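Emmett Lyons had the last hour at Desance, four to five in the morning, when the people who were left were either in love with the music or unable to find their coats. He had been promised the slot before it. The slot before it had gone to a duo called Ferna, who were both twenty and had one record.

He played the first half hour safely. Old Isberg releases, mostly, the long ones with the slow strings, and a remix he had made himself in a kitchen and sold 4000 copies of back when people bought them. Two men by the speaker raised their arms at the right moment. A woman sat on the stage steps and took off her shoes.
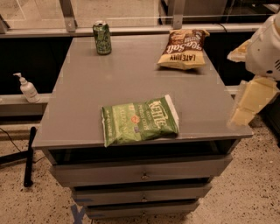

At half past four Begay came up to the booth. She owned the club and had owned the one before it, and she never came up unless something was wrong.

"You've got 218 people in here," she said.

"Is that bad?"

"Ferna finished with 354."

He nodded and brought in the next track. She didn't leave. She stood with her hand flat on the record case and watched the floor.

"Play the one you wouldn't play me," she said.

He had it on a stick in his jacket. It had no title yet. He had worked on it since April and sent it to no one, and the bass still came in two bars later than it should – he had tried fixing that and it was worse.

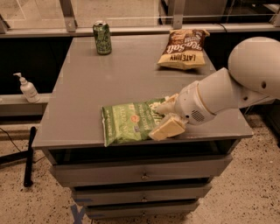
He loaded it and let the old record run down to the kick drum. Then he brought the new one up underneath. For a minute hardly anyone noticed. The woman on the steps turned her head.

The strings dropped out. The two bars went by with nothing in them but a hiss and somebody laughing at the bar, and Emmett kept his eyes on the meters.

When the bass came in, the lights man missed it. He hit the white a beat late and left it on, and Emmett could see all of them, right to the back wall.

"What's it called?" Begay said.

"It isn't."

"Well, play it again at five," she said, and went down to tell the door they were staying open.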